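Print this thread | E-mail this thread

Hodham Writers' Board > Craft and Process > Short forms

Topic: Cutting a sequence down for the Larkia chapbook call

larkspool
I have a sequence of 215 lines about my grandfather's orchard and the Larkia call wants no more than 200. It closes at the end of February. I've cut six lines so far and every one of them hurt. Has anyone here trimmed a sequence (as opposed to a single poem) and kept it in one piece? I'm torn between dropping a whole section and shaving a line here and there.

The sections are uneven. The shortest is nine lines, the longest is over forty. The short one is the weakest but it's the only place my grandmother speaks.

tin_whistle
Drop a section. Shaving never works for me. You end up with every poem slightly starved and you can't say which one went wrong. If the nine-liner is the weak one, take it out, and then you've done it.

Coralie Prendergast
I'd keep the grandmother. Weak in what way? If it's flat because she only gets nine lines, the trouble might be somewhere else in the sequence. I'd look at the forty-line section first. Anything that long in a sequence of short pieces usually has two poems in it, and one of them has been said already.

Also check whether Larkia counts section titles and blank lines. Some calls do. My last submission to Tamihana was knocked back on length and it was all stanza breaks.

larkspool
The guidelines say "200 lines including titles". Nothing about blanks. So with titles I'm further over than I thought. Great.

Weak as in she lists things. Jars, string, the ladder. It reads like an inventory.

Alby Merrick
Lists are fine. I'd rather read a good list of jars than another stanza about light through leaves. No offence meant, I haven't seen yours.

My method, for what it's worth. Print the whole thing, put it in a drawer for a week, then try to write it out from memory. Whatever you can't remember goes. I took a long piece about the shearing quarters down by a third that way and only put three lines back.

tin_whistle
That only tells you which lines are memorable. Plenty of lines do quiet work holding up the ones either side. If you did that to most of the sequences I like, you'd have a page of zingers with no floor under them.

Alby Merrick
Then you put the floor back. I did say I put three lines back.

tin_whistle
Fair enough. I'd still be nervous doing it to a deadline.

mossgreen_biro
Could you read it aloud and record it? I use Citodura on my phone for this but any recorder will do. The places where I start to rush are the places I'm bored, and if I'm bored by my own poem there's not much hope for the neighbours. I've cut more from listening back than I ever have with a pen.

I do mine standing up in the kitchen at work after everyone's gone. Sitting down I mumble.

Coralie Prendergast
Seconding reading aloud. Get someone else to read it to you if you can bear it. They'll trip on the lines you've been propping up with your own voice.

larkspool
Tried both over the weekend. Recording first, then my sister read it to me. She stumbled all through the long section, so Coralie was right about that. There were two poems in there, and the one about the irrigation pump has gone. That gets me under with titles included, and my grandmother keeps her jars.

I did not try the drawer. Sorry, Alby.

While I'm here, I've started something new to have a rest from apples. It's a set of small poems on ordinary things that hold water: tank, kettle, hot water bottle, office cooler. Only the cooler one has a title so far.
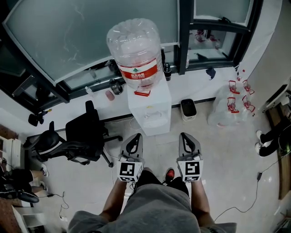 Water dispenser, jug nearly empty.

Alby Merrick
No apology needed. The drawer will still be there. Put the dog's bowl in your water set.

tin_whistle
Glad you got under. I'd have cut the jars, but it's your book. Will you keep the pump poem as a separate piece? It might suit the new lot.

larkspool
Hadn't thought of that. It was written to lean on the section before it, so it would need a new opening. I'll have a go once the chapbook is sent.

Comments from readers (3)

quillback: Found this while looking for the Larkia line limit. Thanks for quoting the titles rule, I'd have been over as well.

Dot in the hills: The memory method worked on a villanelle for me but I wouldn't try it on anything longer.

r_pell: Disagree with cutting the longest section as a rule. Sometimes the long one is the reason for the rest.

Related topics
Do stanza breaks count toward a line limit?
Tamihana reading period, reply times
Ordering a sequence: by date or by mood?
Recording yourself without cringing
Titles for poems that don't want one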